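Budgeting for small arms on a bench: what am I leaving out?

Posted by Ozan Tekin in Equipment and Purchasing

I have to put in a purchase request by October for a bench cell that picks small cartons and sets them in a tray. Payloads are under 200 g. The plan is 4 low-cost printed arms with hobby-class servos, one per bench, in place of a single industrial unit. The arms themselves are the easy line. What I can't estimate is everything around them: spares, power, lighting, work surface, and the hours to keep them calibrated. Our shop, Miltside, has one technician who can give this 6 hours a week. Has anyone costed something like this over the first year? I'd like percentages if you have them, I can fill in our own prices.

miltech_eglītis

We went through this at Eglītis with a similar count. Take the price of the arms and add 35 percent for the first year, split as follows.

Servos: the largest share. Gripper and wrist joints go first. Stock two spares for each of those joints on every arm, and one for each of the others. Buy them with the arms. Mixing revisions cost us a week of retuning.

Cables: order a second full set. Servo leads that loop around the gripper body flex on every cycle and fail at the connector. Add clips or sleeving to the same order – it is cheap and it never gets approved later as a separate line.

Power: one supply per arm, sized for stall current on all joints. Don't share a supply between benches.

Fingers: if you print in house, count filament and printer time. If not, get a quote for a batch of 19 or more, the setup charge is most of the cost below that. 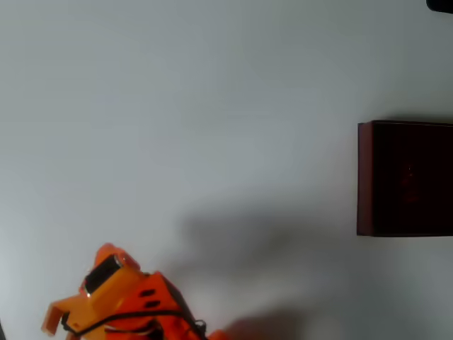 Lighting is the line most people miss. Ordinary ceiling fixtures put the arm's own shadow on a pale bench top, and it moves as the arm moves. If you use a vision system to find the carton, that will show up in your pick rate. Two diffuse side lights per bench, fixed to the bench and not to the wall. A matte top is fine in any color as long as it contrasts with what you pick, so a dark box wants a light surface. Check this against every carton you run before you order tops.

I left labor out of the 35 percent. It is a separate budget with us.

kp_rerine

just buy one good arm. we had the cheap ones and they were always down

Gevanus_bench

Disagree with the post above for payloads this small, but it depends on your uptime target, which you didn't give. If a bench can be down for a day, the cheap arms are fine. If it can't, buy a fifth complete arm as a swap unit and reduce the servo stock to one per joint type.

On your technician: 6 hours a week covers four arms once they are running. It does not cover setup. Plan on the full 6 hours for each arm to assemble, set joint limits and calibrate, then the same again for the first one while you write the procedure down. That is 30 hours, or five weeks at your rate, before any bench is in use. Put it in the request as a start date – ours went in without one and purchasing assumed day one.

Also ask the supplier for the lead time on single servos. The kit lead time tells you nothing about it.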